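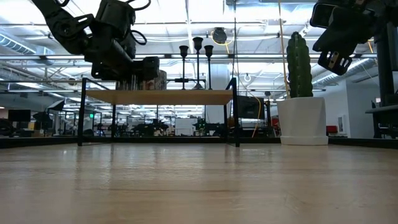

Prelatum Announces 2-Channel Microphone Preamp for 500-Series Racks

HADANO – May 30, 2025 – Prelatum today announced the Tandness, a transformer-coupled microphone preamp that places two independent channels in a double-width 500-series module.

Each channel provides up to 70 dB of gain, set by a stepped rotary switch with a separate output trim. Phantom power, polarity, pad and a high-pass filter are switched per channel. Input impedance can be set high or low from the front panel. The line amplifier is a discrete Class A design with no integrated circuits in the audio path.

"The input transformer took up most of the schedule," said Mattes Engelhardt, lead designer. "We rewound it in April to lower distortion at low frequencies, and the production units use that version."

The module draws current from both slots of the host rack. Owners of older racks should check the supply rating before installation – the figures are printed in the manual and on the rear of the module. Matched pairs of channels are calibrated at the factory and supplied with a test sheet.

The Tandness is priced at $2830. A single-channel version without the output trim costs $859. Both are available to order through Doucette, the company's distributor in North America.

Press contact: Maëlle Zacharias, Prelatum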